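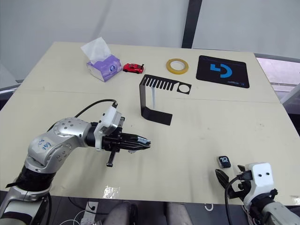
1/ We just passed 400 recorded examples on the new task and I'm way too excited not to write a thread about it! Teaching a robot by showing it things is the slowest fun I've had at a job. The task sounds tiny: pick up a watch, get it onto a stand. Along the back of the table there's a toy sports car, a roll of yellow tape, a tissue box and a mouse pad, and all of that is clutter as far as the task goes. I love the clutter. More on it in a bit.

2/ The setup in brief: two arms on one table, a person driving both, cameras up high and down at the wrists. Every time the person does the task from start to finish, we save what the cameras saw and how the joints moved. That's one example. The goal is 2,000 by the end of July.

3/ We're a small group at Imbridge and the project is called Witden. The policy (the part that learns) is a pretty ordinary imitation model and I won't spend much of this thread on it. What I want to talk about is the examples, which eat most of our week and get one line in most papers.

4/ Okay, clutter. Our first batch on an older task was recorded on a bare table. Training went great, the test numbers were lovely, and then somebody left a coffee cup next to the part and the arm went for the cup. With total confidence! We laughed for a good while and then threw out the plan for the next month.

5/ So now there's always other stuff on the table, and it moves. The car gets turned around, the tape goes left or right, the tissue box comes forward some days. We change the layout on a schedule. When we leave it up to our own sense of "random" we end up putting everything back in the same few spots.

6/ Picking odd shapes for the clutter is my favorite chore. See-through things are great. Shiny things are great. Soft things that change shape every time you touch them are really great. If you have a drawer of junk at home you're halfway to a good robot dataset.

7/ People ask why a watch. A few reasons! The case is stiff and the band isn't, so you can't treat it as one solid block. The glass throws highlights that wander as the camera moves. And it can land face up, face down or on its side, and each of those wants a different grab.

8/ The stand is a bent black piece with slots in it, and black on black is hard on the cameras when the fingers come in close. We talked about painting it white. I'm glad we left it alone, because plenty of real parts are going to be dark and we might as well suffer early.

9/ Driving the arms well takes practice. My first day I was so careful that every example took forever, with long pauses while I thought about the next move. The model learned the pauses! It would drive up to the object and then just hang there, thinking my thoughts. Those are all deleted now.

10/ What we tell new drivers: look at the whole table before you start, decide how you're going to do it, then go at a steady pace. If you miss the grab, back off and try again and keep recording. Don't go back and redo it clean.

11/ That last bit took us the longest to believe. We used to delete anything with a miss in it. Then the model would miss (of course it would) and have no clue what to do next, having never once seen anybody recover. Now a fumble followed by a good save is something we cheer for in the room.

12/ A miss with no save gets a label and goes in a separate folder. We haven't found a good use for those yet. If you have, please tell me, I'll read whatever you send.

13/ Now the wrist cameras. I could go on about these all day. The high camera tells you where things are, but close to the grab it mostly sees the back of a gripper. The wrist view is messy and it's also where the good part is. You get both fingers, the gap between them, and whatever is sitting next to it: here the watch with its pale blue band, right up against the left finger, and the black stand on the far side of the gap. 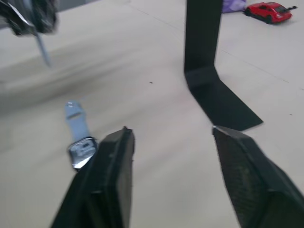

14/ About blur. For a while our filter dropped every stretch where the wrist view went soft, and we lost a ton of perfectly good examples that way. Arms move, so wrist cameras blur. The robot is going to see the same smear when it's running by itself, so the smear stays in.

15/ What we do still drop: frozen video, a camera that got bumped and points somewhere new, joint readings that arrive late. The late ones are sneaky. Everything looks fine when you play it back, and then you line up the gripper closing against the video and it's off by just enough to teach a bad habit.

16/ We wrote a little checker for this and named it Hyun. It runs after each example and shows green or red before the driver resets the table. It's an ugly script with one job and I'd save it from a fire. Finding out on Monday that a whole afternoon was no good is a feeling I don't want again.

17/ Resets! I forgot resets. Half of the time in a session goes to putting things back, and it's where people get tired and sloppy. We swap drivers often, and the person who isn't driving does the reset and picks the next layout. Sessions got longer and nicer as soon as we split it up.

18/ We've got a second table going in at our Brorkstead site, with different light and a different tabletop. I can't wait. Everything so far comes from one table, and I fully expect the model to fall on its face the first time it sees the other one. That'll be a fun thread too.

19/ A few things I'd still like to know. How much should the clutter move between examples, a little each time or a lot now and then? Do you mix drivers with very different styles, or train on one steady hand first? And does anyone trim the slow approach at the start, or do you keep it?

20/ Posted Jun 7, 2019, with 400 in the bag and a long way to go - replies are open, and if you're collecting your own examples I'd love to see your tables. Back to driving for me, it's my turn and the next layout is a mean one.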